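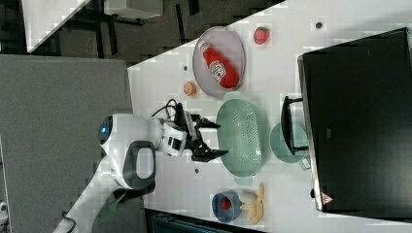
What must an incoming tenant of Rorkholm House do with the kitchen articles left by the previous one? They are to be washed, entered in the register and kept for 30 days, after which the House may dispose of them.

Nermin Aydoğan read the clause twice and turned to the register. Her predecessor in the flat, one Danish Marwat, had left without a forwarding address. She wrote in the prescribed hand: one colander, light green. One plate. One basket, oval, with a bottle of ketchup. One bowl, dark blue. Under "Sundries" she entered a banana bunch, a strawberry and half an orange, all toys.

The form required a value for each article. She put 20 against the colander and nothing against the fruit.

At the office, Mrs. Dhanial examined the page and returned it across the counter.

"The sundries must be valued, Ms. Aydoğan."

"They belonged to a child."

"The register makes no provision for that."

Nermin considered the column. In the evenings she had heard a small voice in the stairwell — on the floor below, she had supposed — reciting the prices of a shop that did not exist. The strawberry had been the most expensive item in it.

She uncapped the pen and wrote 900. Mrs. Dhanial stamped the page, tore off the carbon and filed it under November.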